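wrist cam thread, because three people asked me what I've been doing with Nunda since August and I keep giving a different answer

1/ Short version: I'm rewriting the part of our grasp planner that decides what to do when the wrist camera has nothing useful to say. All in sim for now. The real arm is busy with somebody else's demos and I'm fine with that, sim doesn't make me wear safety glasses.

2/ Some background if you're new. Nunda is our planner. It takes the wrist view plus joint state and spits out a short chunk of motion, 20 steps at a time. We run the first 5, throw out the rest, replan. Pretty standard receding horizon stuff, and it's great when there's an object in view.

3/ When there's no object in view it gets weird. The old version would pick some faint edge way off in the background and go "yep, that's a box" and start lining up on it. Very confident! Gaëtan Baudry called it "the optimist" and the name stuck, it's literally a label in our issue tracker now.

4/ So I built a set of boring views. Plain surfaces, flat colors, one hard boundary between light and dark, gripper open, nothing to grab. 600 of them, with the lighting and the arm pose shuffled. The planner's only job is to say "nothing here" and ask for a new viewpoint.

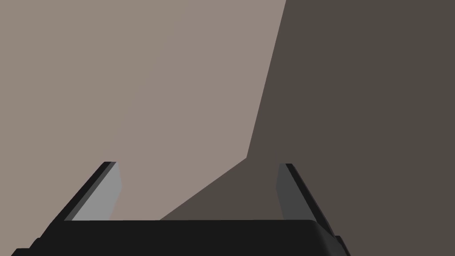
*Wrist view from the boring set. Open fingers, two flat tones, zero objects.*

5/ The bend in that light/dark boundary is exactly the kind of thing that used to fool it. Two straight segments meeting at a corner, and the old edge scorer ate that up. It ran a line fit, found a nice corner, and corners got a bonus (my bonus, I wrote it, sorry everybody).

6/ The other troublemaker is the gripper itself. See how one pad is way lighter than the other? We mask the fingers out before scoring, but the mask came from a render with even lighting and it was a hair too small. A thin strip of pale pad leaked through and got scored as an object edge. The robot was trying to pick up its own finger 😭

7/ Fix for that was dull. I stopped using a saved mask and now project the finger meshes from the current joint state, then grow the result a few pixels. Costs a little time per replan. Lucienne Renaud moved the projection to the GPU and I stopped noticing it.

8/ Fix for the corner thing took longer. First I tried just raising the score threshold. Sure, the false grasps dropped, and so did the real ones on small dark parts. Évan Vidal ran his bracket test on that branch and sent me a single thumbs down.

9/ What's in there now: a candidate has to survive a tiny sideways move of the wrist. Render or grab two views, compare how the edge shifted against how it should shift for something at grasp distance. A far wall moves wrong, so it gets tossed. Old trick, I know, I know. Régis Lebrun suggested it back in week one and I said it'd be too slow. Régis, you may screenshot this post.

10/ Still broken: when the background is close. Tabletop right under the fingers with a shadow across it, the shift looks fine and it goes back to being an optimist. I think the answer is checking for actual height, but our sim depth is way too clean and I don't trust anything I tune on it. Adding noise this week.

11/ Tooling note for the nerds. I log every replan as one row: view, mask, all candidates, the one it picked, and why. There's a little viewer that scrubs through up to 800 replans without choking. Best thing I made all summer and it's mostly a slider.

12/ If you're doing this too, please log the candidates you *rejected*. I only kept the winner for ages and had no clue the finger strip was coming in second place on half my good runs.

13/ Somebody asked if I could just train a classifier for empty views. Maybe! Valentin Bouvier is trying it on the same set and we'll compare once his labels are done. I'd be happy to lose that one, it'd mean deleting a lot of my code.

14/ Next up is the noisy depth stuff, then begging for an afternoon on the real arm. Will post the shadow failures when I have a few good ones, there's one where it backs up and goes for the same shadow four times in a row.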